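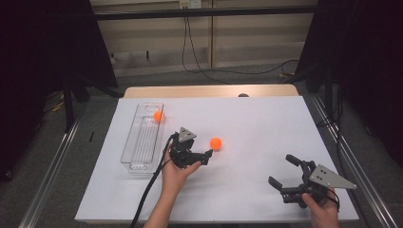

Councillors should tell us when they are too sick to do the job

14 comments | 37 shares

When the mayor of Wilach missed three council meetings in a row, residents were told it was for "personal reasons". By August we learned it was heart surgery. In between came a rates vote that passed by a single ballot, with the mayor's seat empty.

I don't need to know what anyone's surgeon said. Medical records are private and should stay that way. But an elected position is a public one, and voters have a fair claim to two facts: whether the person they chose can do the work, and when they expect to be back.

The council at Direr already does this. Any member away for more than 12 days files a short notice giving the expected length of leave and the name of whoever is covering their ward. The illness itself is left out unless the member wants it in. I have read a few of these notices and most fit on half a page.

Some people say a rule like this would scare off good candidates. Maybe a few. I think the rumours do more harm. At the Gallardo hall last winter I heard the mayor had resigned, had moved away and was dying, all before the tea was poured.

A petition with 200 signatures has gone to council asking for the Direr rule. I signed it. Staff say it will be looked at after the budget – the same answer they gave Trornero residents on the bus shelter.

Comments are open until 5 pm.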